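Ticket #369: Right gripper opens by itself in the middle of a teleop demo
Status: Open, waiting on customer
Product: Keskinen teleop bridge
Opened: 16 November 2019

Hi all, me again, the toothbrush person. I've got a weird one and I've been chasing it long enough that I'd love another set of eyes.

We're recording demos for a bathroom tidy-up task. I drive the arm from the leader handle, pick a toothbrush, put it in the clear box with the cups, let go, back off. Easy enough, and most episodes are fine! But every so often the gripper pops open while I'm still squeezing the handle. Brush drops, episode goes in the bin, I say something rude.

What I've tried so far, in order:

Swapped the leader handle for the spare. Same thing happened on the second episode, so I put the original back (the spare has a sticky trigger anyway).

Reseated the gripper cable at both ends. It felt snug already. I thought this had fixed it because I got a nice long clean run, and then it dropped two in a row right before lunch.

Turned off the wrist camera stream to free up bandwidth. No change, so it's back on.

Looked at the logs. This is where it gets interesting. Here's a chunk from a bad episode:

[teleop] grip_cmd=0.12 src=leader
[teleop] grip_cmd=0.12 src=leader
[bridge] WARN packet late 125 ms, using default
[teleop] grip_cmd=1.00 src=default
[teleop] grip_cmd=0.12 src=leader

So the bridge gets one late packet and falls back to the default, and the default is fully open?? I would have guessed it holds the last value. I'm pretty sure it did hold back in May, when we were on the older bridge, but I didn't keep those configs (yes, I know).

I went into the settings and found hold_timeout_ms. It was at 32. I bumped it to 2,000 and the drops stopped, but now when I really do lose the link the arm keeps its grip for ages, and I don't love that with my hand near the box.
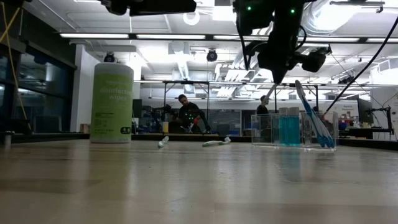
Photo: Daveo workcell, fixed side camera / attached by ticket author

The setup is in the attachment so you can see where the cables run. One long black one comes down diagonally behind the arm, and there's a thin one curving toward the gripper. If either of those routes looks dumb to you, please say so, I'm happy to redo it. The brushes in the box are the blue and white ones.

Questions for whoever picks this up:

Is there a way to make the fallback "last value" instead of "open"? I found a line for fallback_mode in the Plullon sample config but my bridge ignores it and doesn't even complain.

Do the bad episodes need to be thrown out completely, or can I trim them before the late packet and keep the reach part? I'd hate to lose all those reaches, some of them were really smooth.

I can send the full log, it's just too big for the upload box. Tell me where to put it.

Update, same day: dropped hold_timeout_ms to 369 for laughs, since that's our ticket number. No drops yet, but I've only done one short session. Leaving it there until I hear from you.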